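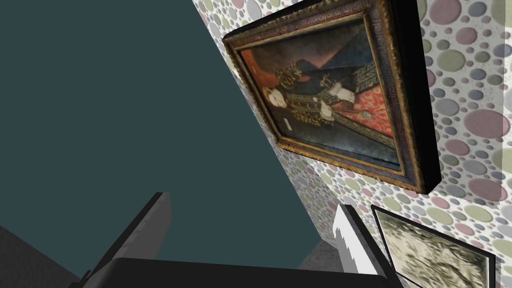 Reading Room Diary, Dutambridge Subscription Library
4/27/23

The Library opened at the usual hour. The morning was given to the transfer of the Hrynyshyn bequest from the lower store to the east stacks. The bequest consists of 491 bound volumes, most of them on river navigation and the grain trade, and it has waited a long while for shelf space. By noon 359 volumes had been placed in their final order. The remainder are held on the lower landing, under dust sheets, and readers are asked to use the north stairs until the work is finished.

Two errors in the old card catalog came to light during the transfer. A set of harbor tables had been entered under the name of the printer, and a pamphlet on lock gates had been entered twice, once with the wrong year. Both cards have been corrected in ink and initialed. The corrected entries will be carried over to the online catalog when the next batch is sent.

The humidity reading in the east stacks was higher than the Library would wish. The vents on the street side had been left closed since the cold weather and were opened shortly after eleven. The reading fell during the afternoon but had not yet reached the level set out in the care policy. It will be taken again at opening and at closing until further notice.

A letter was received from the lending office at Plornomholm concerning the return of the estuary charts. The charts are due back in July. The office asks whether the loan may be extended to the end of its exhibition, and offers to meet the cost of insurance for the added weeks. The diarist sees no objection, provided that the folding chart with the torn margin comes home on the original date. That sheet was lent with some reluctance, and the binder has already set aside time for it. A reply has been drafted and awaits signature.

The binder at Staka returned the first parcel of repaired periodicals. The sewing is sound and the new boards are well matched in color. The charge was $200, as quoted. One issue was bound out of sequence and must go back -- the fault lies with the packing list, which was prepared here, and no complaint will be made. A second parcel is ready for collection.

Reader attendance was steady through the afternoon. A request was made for longer evening hours during the examination season. Similar requests have been entered in this diary in past years, and the matter should be placed on the agenda for the summer meeting together with the cost of heating and lighting. A second reader asked that the wall clock be set right. It was four minutes slow and has been adjusted.

The appeal for the new map cabinet received a further gift of $300, sent by mail without a return address. The gift has been entered in the ledger and a note of thanks placed on the public board.

The lower landing was checked at closing and the lights put out. The key to the chart room is stiff again and should be seen to.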